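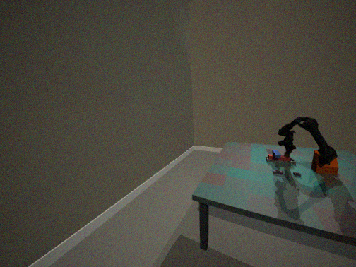 ## Open day at Cloltero, 27/06/2020

Cloltero makes the software that texts temp workers when a shift opens up, and once a year it lets customers in to see where the texts come from. They come from the second floor of an office park in Brurkosmont.

Trevor Cormier ran the tour. He sent a test message to 227 phones, and 2 of them were in the room with us. Mine buzzed first – I was told this was luck.

The part I had driven in for was the new link to Akico, the staffing system our branch uses. Dilruba Saha showed how a reply of YES now lands on the worker's record and drops them from the next send. A reply of "yes but who is this" still goes to a person. Lizeth Mosquera is that person.

I asked what happens when a list goes over 2000 names. It gets split, and the second half waits. How long it waits took almost as long to explain.

Lunch was sandwiches. Noman Jatoi from the Han branch wanted to know about billing for texts that bounce, and was given a brochure.

They want our contact list by August, with the country codes filled in. Ours has 1408 numbers and very few country codes.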